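Dye notebook, October: walnut, madder and the pink that wasn't meant to be

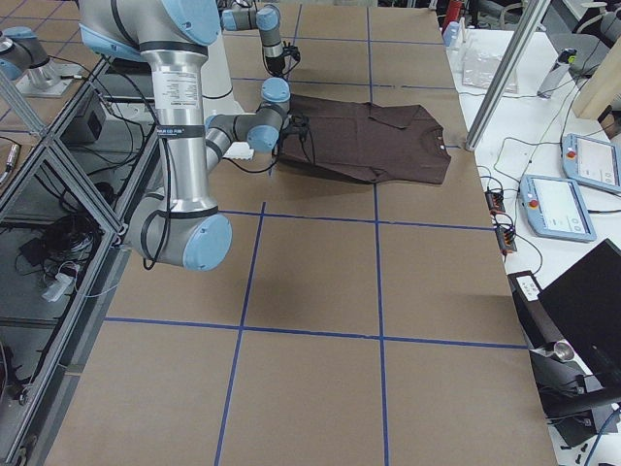

Big table, brown paper down, blue tape on.

Started just after eight with the walnut. The hulls have been sitting in the lidded bucket since the Fladlow trip and the smell when I took the lid off was... well, you'd know it again. Black right through, no green left on any of them, and the liquid so dark I couldn't see the ladle once it was under. I strained it through the old curtain twice. Note to whoever does it next: wear the long gloves, the short ones let it in over the cuff and I've got a brown wrist now that will be with me for weeks.

Wool is the Prallstead again, the undyed double knit, from the bag with the torn corner. Weighed it dry at 941 g for the whole lot, which I split unevenly between the pots (bigger share to the walnut, smaller to the madder, and a few short lengths held back for the iron). I'd meant to do an even split, then got talking and tied up the wrong skeins, and by the time I noticed they were all in the soak together. Never mind! It only means the walnut bath is working a bit harder than last time and I mustn't compare the shades too closely with the September cards.

Walnut needs no mordant and I didn't give it any. Heated it very slowly, lid half on, never letting it get past a steam. Last time we had it rolling and the wool came out harsh, like doormat, so I stood over it with the thermometer and a cup of tea and kept nudging the ring down. After the first hour it was a sort of milky-tea brown, after lunch a proper conker, and I left it in the pot to cool because I've never yet been sorry for leaving walnut overnight.

Madder next, and this is the one I really wanted to get down on paper. It's the Kılıçarslan root, ground, from the tin and not the paper bag. The bag is the older stuff and gives a much flatter red. I'd alum-mordanted the skeins the evening before and kept them damp in a towel. Made the root up to a paste with warm water, let it stand through breakfast, poured it off once (that first yellowish water, I save it now, it does a nice apricot on silk), then topped it up with our own tap water, which is as hard as they come.

And it went PINK. Not a little bit pink, either. I had in my head that deep brick we got in spring and what I had in the pot was the colour of tinned salmon. I sulked for a while, then went back through the old pages and found that in spring I'd put chalk in. I had put nothing in this time, having decided that hard water would do the job by itself. Apparently it won't, or ours has softened, or the spring root was stronger. I don't know which. I stirred in a scant teaspoon of chalk, held it at the same heat for another hour and it did come round: warmer, more orange, then a real red in the thick parts of the skein with paler bits where I'd tied it too tight. I quite like those, to be fair, although I'll say I don't if anyone wants a matching set.

Tamás Gulyás put his head in at that point and told me I'd been boiling it. I had not been boiling it. He says that anything over a hot bath brings the brown out of madder, and he's right about that, but the brown wasn't my problem, the pink was! He took a snippet away to hang in his south window, so we shall have something to say about fading by spring.

Iron. I made up fresh liquor and used 586 ml of it in a pot of clean warm water, which I now think was far too generous. The little walnut lengths went in and were nearly black before I'd found the spoon. Beautiful, though, a soft inky sort of black with brown underneath when you hold it to the light. The madder ones turned a dull plum. Rinsed straight away and rinsed again, iron left in wool rots it and I've lost a good sock to that. The iron spoon and the iron pan live on their own hook, please, PLEASE, the yellow from the weld was ruined in summer by somebody stirring with the wrong one and I have my suspicions that it was me.

The Muleser pan: the handle has worked loose again. It's fine for rinsing but don't lift it full. I tightened the screw with a coin and that's not a repair.

Washing out. The madder bled and bled. I counted it as done when the water was the colour of weak squash, put the skeins through a drop of wool wash, and then got another whole bowl of pink out of them. Zhenhua Fu reckons I'm not letting them dry before I wash, and that a week hanging up with the dye still in makes all the difference. So half are hanging unwashed by the back door with a knot in the tie so I know which they are. One knot means unwashed, no knot means washed. If you move them, keep the knots.

Running total from the front of the book, having finally sat down and added it up: 3,943 g of yarn dyed since we began, and I should think I still own most of it.

For next time:
- chalk in from the start, level teaspoon, write it on the tin
- try the saved first water on the silk scraps before it goes mouldy
- a quarter of the iron, if that
- figure-of-eight ties, loose, four to a skein
- ask Fladlow if we can have the hulls from under the far tree as well, up to 2 buckets

The walnut pot is still on the side with its lid on. It isn't soup. I'll lift the skeins in the morning and wind a bit of each onto the cards, and there's an exhaust bath in there yet, so if you've got anything pale you're tired of, bring it in.

Comments

Brindle: We had the same salmon pink with madder and it was the tap water there too, we'd moved house and not thought of it. Chalk sorted it. How fine is your root ground? Ours is more like gravel.

Zhenhua Fu: A week at LEAST. Don't you dare wash them on day three.

oldmordant: Do you get any more out of the walnut if you top it up with fresh hulls, or do you start a new bucket each year? Mine has been going for ages and it still dyes but I'm scared of it.

Brindle: Top it up! Put a brick on the lid.

Tamás Gulyás: Snippet is in the window. You were boiling it.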